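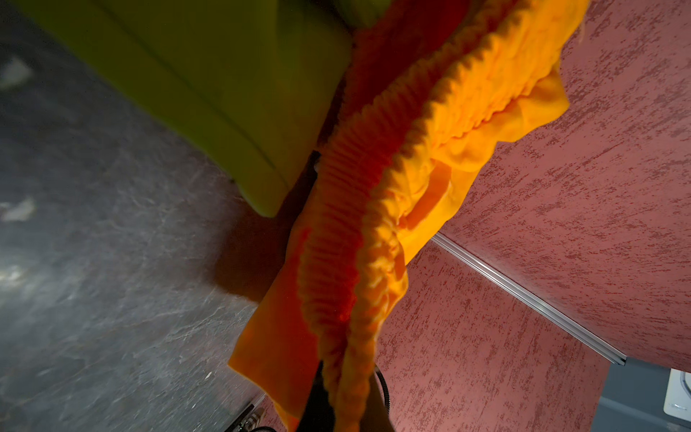 Orange fabric with the gathered edge, pink wall behind.

Kesanau Boxing Club – ring and gym safety check, September
Filled in by me, with Rahel Bachmann reading the list out and holding the flashlight

I did this one on Monday before the juniors came in, so everything had time to be sorted (or at least taped off) by the evening sparring. Comments are longer than the boxes again, sorry Veronika!

RING

Canvas tension – OK. Pulled tight all over, no ridges I could catch a toe in. There's an old stain by the blue corner that looks like a hole and is only a stain, I checked it twice on my knees.

Padding under canvas – OK, just. It's getting thin near the steps. I'd like it on the list for spring.

Ropes, all 4 – FIX. Top three are good. The bottom one sags on the side by the lockers and you can push it down with one finger. Needs half a turn on the turnbuckle, and please somebody who has done it before.

Rope spacers – OK.

Corner pads – FIX. Red corner pad has a tie missing and swings round when you lean on it, so the buckle ends up facing the fighter. I've put a cable tie on as a stopgap.

Steps – OK. Rubber treads still stuck down.

Platform boards – OK. Rahel and I bounced up and down on every section like a pair of kids and nothing creaked that didn't creak last time.

BAGS AND FLOOR

Ceiling hooks – OK. The beam plate says 400 kg and we're nowhere near it.

Chains and swivels – FIX. The swivel on the big Tomari bag is worn to a groove. Bag is down and lying against the wall. Don't hang it back up, even for five minutes! New swivel ordered, part 283 in the Brenesa catalog.

Speed bag platform – OK, tightened two bolts while I was there.

Floor mats – OK apart from one curling corner by the water fountain. Taped.

KIT

Head guards – two out. One has split foam inside the cheek, one has Velcro that won't hold anymore. Both are in the bin with the straps cut off so they can't creep back onto the shelf.

Sparring gloves – OK. The Yeon pairs are holding up really well, better than I expected for the money.

FIRST AID AND EXITS

First aid box – FIX. Out of cold packs and down to one roll of gauze.

Stretcher – OK, and reachable, which it wasn't in the spring.

Fire exit – OK. Opens with one push. Bikes had been parked outside it, all moved now.

Emergency numbers by the phone – OK, Veronika Hämmerli's new cell added.

MONEY BIT

We have 2,000 set aside for repairs this season. The swivel and the cold packs are small change, the padding is what will eat it, so I'd get a price before we promise anyone anything.

Rope and corner pad get looked at again before Thursday sparring. If the rope isn't done by then, it's bags and pads only.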